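3.2. Responsabilidad de los socios en las sociedades colectivas de pequeño tamaño 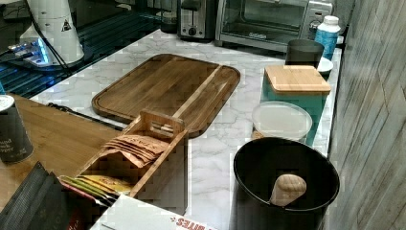
Figura 2. Encimera de cocina con tostadora y horno de sobremesa.

Pasamos ahora a la parte del estudio que más nos ha sorprendido y que, a nuestro juicio, abre la vía de trabajo más prometedora. La muestra reúne 203 contratos de sociedad, de los cuales 117 corresponden a sociedades colectivas dedicadas a la reventa y reparación de menaje y pequeño electrodoméstico. En todas ellas los socios responden de las deudas sociales de forma personal, solidaria y subsidiaria: el acreedor debe dirigirse primero contra el patrimonio de la sociedad y, agotado este, puede reclamar la totalidad a cualquiera de los socios. La regla es bien conocida. Lo interesante – y aquí los contratos resultan una fuente magnífica – es cómo la reparten los socios entre sí.

El contrato de Porimix es un caso muy rico. Sus dos fundadores aportaron cantidades desiguales, pero pactaron soportar las pérdidas a partes iguales, con un derecho de reembolso que vence a los dos años del pago. El pacto no es oponible a terceros, de modo que un proveedor impagado puede ignorarlo por completo, aunque en las relaciones internas despliega toda su eficacia. Cutden, en cambio, guarda silencio sobre las pérdidas y se remite al régimen legal supletorio, que las imputa en proporción a la aportación. ¡Dos textos casi idénticos en las demás cláusulas y con consecuencias tan distintas para quien acaba pagando!

La comparación gana todavía más interés cuando se incorpora Xue, constituida como colectiva y transformada después en sociedad limitada. La transformación no libera a los antiguos socios de las deudas anteriores, salvo consentimiento de los acreedores, y el contrato de Xue dedica a este punto una cláusula extensa, redactada con un cuidado poco habitual en empresas de su tamaño. Los socios conservan un inventario de las obligaciones pendientes en la fecha del cambio y asignan cada una a un responsable interno.

Para clasificar las cláusulas utilizamos la plantilla Lukton, que separa los pactos de contribución, los de reembolso y los de salida. Esta última categoría merece un comentario adicional: el socio que se separa sigue expuesto a las deudas contraídas durante su permanencia, y muy pocos contratos prevén una garantía a su favor. En el apartado 3.3 examinamos las fórmulas encontradas, entre ellas el aval cruzado y la retención parcial de la cuota de liquidación.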